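Skekmont crews collect crate-handling examples at Meridside parts warehouse

18/12/2019

Skekmont has started recording crate-handling examples at the Meridside parts warehouse, where it hopes to teach a learning system to move plastic crates on and off flow racks. The work began with two recording stations on the east side of the building and will run through the end of January.

The system, called Fluter, is meant to handle the step between the storage racks and the packing benches. At present people do that job by hand. They pull a crate from the front of a lane, take out what the order calls for and either push the crate back or send it to be refilled. Skekmont wants Fluter to learn the same steps from recorded examples, with an operator guiding the arm through each one.

So far the crews have kept 204 examples. Ilari Karppinen, who runs the recording work for Skekmont, said many more were made and thrown out.

"If the operator stops halfway to think, we don't keep it," Karppinen said. "The system would learn the stopping too. We want the whole move at an even pace, from the first reach until the arm is clear of the rack."

Each example is short. An operator picks a task from a list, guides the arm through it and marks whether it ended the way the list said it should. A second person checks the recording the same day. Examples that went wrong in a useful way, such as a crate that caught on a lane divider and was then freed, are filed separately and may be used later.

The task list has 14 entries. The simplest is to touch the front rim of a crate and back away. Others call for lifting a crate clear of the bar at the front of the shelf, setting one down on the rollers, or taking a bagged part out and placing it on a bench. Karppinen said the bagged parts have been the slowest entry to fill. Clear plastic shows up differently from one recording to the next, depending on the light, and operators often need several tries before they have a clean example.

Kauko Leinonen, the shift lead on the warehouse side, said the racks were left the way his people use them. Skekmont had first asked for a lane with new crates and a fresh bar. Leinonen turned that down, and Karppinen later agreed that it would have been the wrong thing to record.

"Our crates come from different orders over the years and they don't all have the same ribs," Leinonen said. "The bars get scratched. If it can only work on a clean rack, it's no good to me."

Recording stops during the afternoon rush, when the lanes are needed for regular orders. The crews use that time to check files, fix labels and move the fixed cameras if a view has become blocked. Camera positions are written down at the start and end of each session — a rule that was added after an early batch could not be matched to the right station.

The first review of the material is set for January. Skekmont will train Fluter on part of the set and hold the rest back for testing, then compare the results on the rim, lift and set-down tasks. Work with bagged parts will be judged later, once there are enough examples to make the test fair.

Operators were drawn from both companies. Skekmont sent its own people, and Leinonen offered places to warehouse staff who wanted to try. He said the warehouse staff took longer to get used to the controls but knew better where to take hold of a crate. Their examples are marked as such in the set, so the two groups can be compared.

No jobs at Meridside are tied to the project, according to Leinonen, and no date has been set for using Fluter on live orders. Any such step would need a separate agreement and a new safety check of the east side.

Blue crates fill the flow rack on both sides of the steel bar, with roller track running back through the lanes.

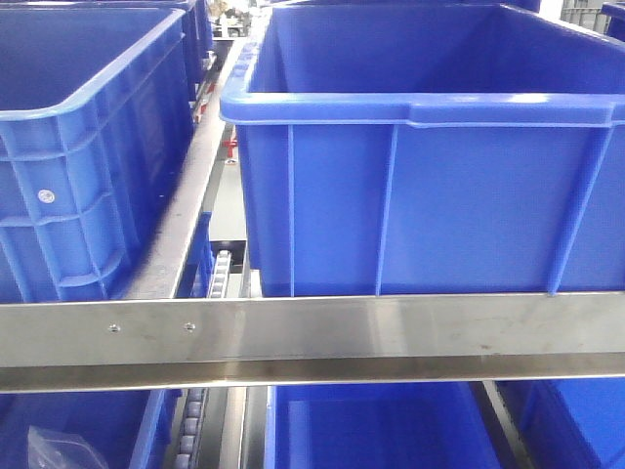

Notes for warehouse staff

The east aisle stays open to foot traffic during recording, except when the yellow chain is up. Staff who need a part from a chained lane should ask the operator to pause. Please do not reach past the chain.

Crates in the recording lanes should not be swapped, turned or relabeled without telling the crew at the station. Sign-up for January operator sessions is at the Hayes Street desk. New operators get a practice session first, and nothing recorded in it goes into the set.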